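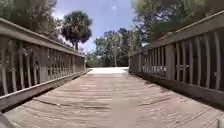 On 8 Aug 2020, Fatemeh Naseri wrote:
> Did you ever sort out the steering on Veneo? Mine is fine on the kitchen
> floor but as soon as I take it outdoors it wanders all over the place, and
> anything with gaps or boards makes the tilt readings go mad. I've tried
> turning the smoothing up and it just gets sleepy. Also what wheels are you
> on now? I'm still using the little hard ones out of the kit.

Hi Fatemeh and all,

Sorted-ish! The wandering was mostly my own fault. I'd bolted the tilt sensor straight to the chassis, so every plank on the footbridge went right through it (the boards run crosswise, and plenty of them are warped, so it's a proper rattle). It now sits on a scrap of neoprene with a cable tie over the top, and I've turned the smoothing back down to 6. Much livelier, and it holds a straight line between the railings without me grabbing the controller every few seconds.

If yours is sleepy I'd put the smoothing back where it was and try the soft mount first. It cost me nothing and took an evening, most of which was spent looking for the neoprene.

Wheels: I binned the kit ones. I've got 119 mm foam tyres on now, the ones Parsa had going spare in the Meltholm workshop. Lovely on the boards. They rub the front bracket on full lock, so I've filed a corner off it, not prettily.

The sandy track

Still a work in progress, this bit. The sand is loose in the worn tracks, and if I wander on to the grassy strip up the middle the belly plate catches on the tufts and the back wheels just dig. I've bogged it three times so far, always going too slowly. A bit of speed helps, but then the Zilari board gets grumpy and cuts the motors, and you have to walk up and switch it off and on again.

The other nuisance is the shade down the left side. My path finder is very simple (pale = drive, dark = don't), so it treats a big shadow on the sand like a hedge and shuffles off to the right, up on to the rough ground. I've been fiddling with the threshold and can't find one number that suits the sunlit part and the shadow both.
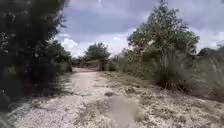 Next jobs

- Raise the belly plate. I've got longer spacers in a drawer somewhere.
- Current limit on the Zilari. Has anyone here changed it without cooking something?
- Compare colour instead of brightness for the path finder. I've 348 stills saved to try it on, happy to share them if anybody wants a play.
- Mudguards, of a sort. There is sand in absolutely everything.

Fatemeh, shout if you want the drawing for the sensor mount and I'll scan it. It's on the back of an envelope but the measurements are right!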